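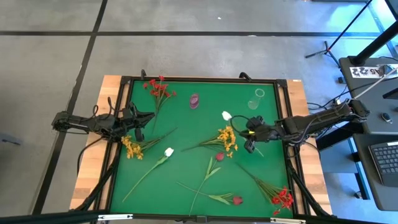 Department of Floristry and Visual Display, Vollovgate College

Category: Textbooks / Floral Design / Sample chapters

Chapter 2
Sorting Before You Arrange

I learned to arrange flowers backwards. My first week at Van Wijk I grabbed whatever was nearest, shoved it in a vase and kept going until the vase was full. The result looked like a hedge. My boss, Mizanur Munasinghe, tipped the lot back onto the bench and told me to have a good look at it before I touched anything again. I was pretty cranky about it (I'd been at it all morning!), but I've started every job that way ever since.

So we're going to spend this whole chapter with no vase at all. Lay your artificial stems out flat on a plain surface, scattered however they land. I like a bright green one, though you'll find green stems can sneak off into it, so squint a bit and follow each one down from the bloom. Red and yellow-orange flowers jump straight out at you. A white tulip is quieter, and its long pale stem is the thing you'll want to notice.

Bunches and singles

The first split I make is between bunches and single stems. A bunch of small red flowers is already a little arrangement - somebody at the factory has decided the spacing for you, and your job is mostly to open it up. A single tulip gives you a head and a line, nothing more, and where you point that line is up to you.

Colour comes second. I know it's tempting to go there first, and my students at Vollovgate nearly always do, but two yellow bunches put side by side will behave as one big blob unless you've thought about their stems as well.

Try it now

Set a timer for 20 minutes. Sort your stems by form, then by colour, then by stem length, and sketch the layout each time. Keep the sketches, as we'll need them when we get to balance.

Related chapters
Chapter 1: Your Bench and Your Tools
Chapter 3: Line, Mass and Filler
Chapter 14: Window Displays, the Tomard Project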